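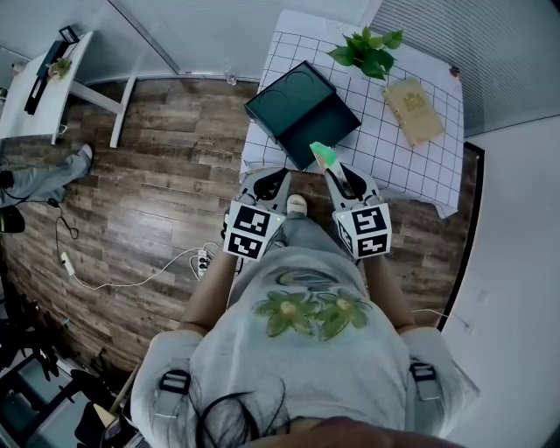 May
By the Cillerden Notes home pages

The trouble with a small table, according to the woman who keeps this one, is that everybody can reach it. "A cupboard has a door," she says. "A table just lies there and takes it."

She looks after the shared room above the old Grasso shop in Cillerden, reached by the number 94 bus and a flight of stairs she describes as character-building. It has a plank floor, white walls, a couple of plants and a white desk that attracts devices. What she wants to talk about is the table with the checked cloth.

The cloth is white with a black grid, and she chose it on purpose. "I thought a grid would make people line things up. I really did. They put a book down at an angle and walk off perfectly happy." The book in question is beige, and she has stopped straightening it, or says she has. During our conversation her hand goes out towards it twice.

The dark green box is more of a success. It has a lid, and she holds that a lid is the most anyone can ask of a box. Before it there was a bowl, bought in Tondville for four pounds, and the bowl was a disaster. "Things went in and then more things went in, and after a week you had a bowl of everything. Pen tops. A fuse. Somebody's button, which I kept for a year in case they came back for it." Did they? "They did not."

Her method, if she can be persuaded to call it one, takes 10 minutes in the late afternoon. Small loose things get picked up first and put by the box. Then the lid goes up, and they go in one at a time. She is firm on the one at a time. Tipping a handful in is what she calls Tondville behaviour, the bowl having evidently left its mark on the whole town.

The plant stays on the table through all of this. She has been told to move it to the window, by several people, none of whom offered to carry it. "It's small and it's green and it doesn't ask for anything. I can't say that for the rest of the room." She waters it at the sink and brings it back, so the cloth is spared. The other one, the pink and green one over on the desk, she regards as belonging to the desk.

She learned all this, she says, in the stockroom of a stationer called Nutitz, where she worked before the room came along. There were 100 drawers and a manager who could hear the wrong one opening. "I hated it. Then I left, and within a month I'd labelled the inside of my own wardrobe."

We get on to the subject of slim things, which she considers a category of their own.

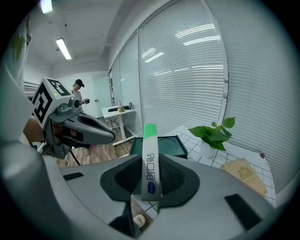
How should you put away stick-shaped packets so that they don't end up all over the table?

Stand them upright in something narrow, or lay them flat in a lidded box with the ends all facing the same way.

She prefers flat, for the record. Upright looks smart for a morning, she says, and then somebody takes one from the middle and the rest go over like drunks at a wedding. Flat, they can only slide. She also likes the printing to face up — "so you don't have to pick it up to find out what it is, and then put it down somewhere else, and then go home."

Does anyone else in the room follow the system? She considers this for some time. People are very good about opening the lid, she says. It's a start. She had a notice once, a polite one, but it sat on the table and became one more thing on the table, so it went in the box with the others.

She is thinking about a tray next. She has seen one she likes, also in Tondville, and is annoyed about it.

Last updated: May, 4 pm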